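When a Robot Joins the Packing Room

Some jobs are done by people, some by machines, and many by both together. The word for using machines to do work with little help is automation. A washing machine is automation. So is a traffic light that changes by itself. This page is about automation in one workplace, a company called Lurnum, which packs parts for science kits used in schools.

What the workers did before

Each Lurnum kit has cups, weights, tubes, string and a booklet. The parts come in large bins. Until two years ago, a packer stood at a bench, picked each part from its bin, looked at it for cracks, and put it in the right place in a tray. Then the packer slid the tray along and started the next one.

A packer could fill 20 trays in an hour. In December, when many schools order for the new term, the room had to send out 473 trays in a day. Packers did the same arm movement thousands of times. Doing one movement over and over can make the wrist and shoulder sore. This is called repetitive strain.

What the robot does

Lurnum now has a robot arm at one of its benches. An arm like this has joints, as yours does, and a motor at each joint. At the end of the arm is a gripper, which does the job of a hand. A computer program called Notum tells the motors how far to turn.

Picking up a cup is easy for you. Your eyes find it, your fingers close, and your skin feels when to stop squeezing. A robot needs a separate answer for each of those steps. A camera near the gripper supplies the pictures. The program works out where the part is and which way it is leaning. Then the fingers close by a set amount. If they close too far, a thin cup will bend. If they do not close far enough, it will drop.

Shapes matter a great deal. A cube has flat sides that are easy to hold. A cone is harder, as its sides slope and a flat finger touches it only along a narrow line. A cylinder can roll away if it is lying down. Before the arm is trusted with a new part, workers put one on a plain table and let the robot try it many times.

What the people do now

Five packers worked in the room before the robot came, and five people work there still. Their jobs have changed. Dinesh Mudaliar packed trays for nine years. He is now a cell operator, a person who runs a robot and the space it works in. He starts the arm in the morning, checks that the fingers are clean, and fixes problems when it stops. 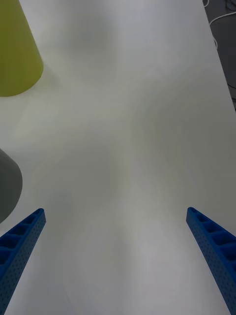 Dinesh had to learn new things for this job. He took a course that lasted around six weeks, covering safety, basic programming and how to teach the arm a new part. Teaching takes patience. Take a practice table with a yellow-green cone and a gray cylinder on it. Both stand near the same side, and the cylinder is very close to the tip of one blue finger. A person would see at once that the finger might knock it over on the way to the cone. The robot has to be given a path that goes up first, then across, then down. Dinesh sets that path, runs it slowly, and changes it if anything is bumped.

Two of the other packers check finished trays. They look for scratches and missing pieces, and they decide what is good enough to send. The remaining two pack the parts the robot cannot manage. String is one of these — it is soft and never lies the same way twice. Booklets are another, as their pages slip apart.

What is better and what is harder

Workers at Lurnum report fewer sore wrists. The busy month is calmer than it was.

Other things are more difficult. When the robot stops, the whole bench waits until someone finds the fault. The operator has to pay attention for long stretches when nothing goes wrong, and that can be tiring in its own way. One packer did not enjoy the new checking job at first and asked for more training before she felt sure of it. In some other workplaces, machines have meant that fewer people were needed, so workers often ask what will happen to their jobs before a robot is brought in. It is a fair question, and a company should answer it early.

Words to know

Automation: using machines to do work with little help from people.
Gripper: the part of a robot arm that holds things.
Cell: the space where a robot works.
Operator: a person who runs a machine and looks after it.
Repetitive strain: soreness from making the same movement many times.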